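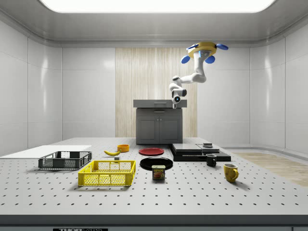 Clustero's kitchen-ish practice room, with the arm up on the ceiling and the banana in its usual place.

I finally made it to the Clallden open day in September, and I spent most of it in one dim room with a row of monitors (and a very good cinnamon roll). The group there writes the software side of robot arms, so nearly everything on show lives in a simulator they call Clustero. I'd expected to be bored after ten minutes. I stayed until they started stacking the chairs!

The first stop was the planner, Mishra. You type in something like "put the banana in the yellow basket" and it draws a path for the arm before anything moves, a thin green line on a second monitor. I asked for the red plate to go in the basket instead, and it thought for 2 seconds and refused, with a polite message about not finding a grasp. Flat plates are a pain, apparently. Somebody's fixing that by letting the arm slide a plate to the table's edge first, and I'd love to see it.

Every layout gets shuffled, too. They had 2,429 of them saved on the day I was there, all with more or less the same groceries and dishes, and you could flip through them with the arrow keys. I did that for far too long.
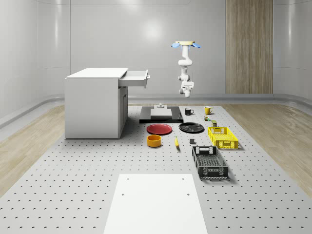
Another shuffle: drawer open, gripper still up high, baskets over on the right.

Then came Enia, the perception part, and my favorite. It gets the simulated camera view and has to say what's where, and the two mugs trip it up when one hides behind something. A slider lets you turn the room lights down, and I watched its confidence on the black mug slide to 7 percent (the yellow one hung in there at 90). The black plate didn't do much better.

I also got a turn at the drawer task with a game controller. I am terrible at it. My gripper went straight through the warning zone twice and the whole thing froze with a red banner, so a kid behind me took over and did it first try.

Go early if you go, the parking lot is tiny and the cinnamon rolls run out before noon.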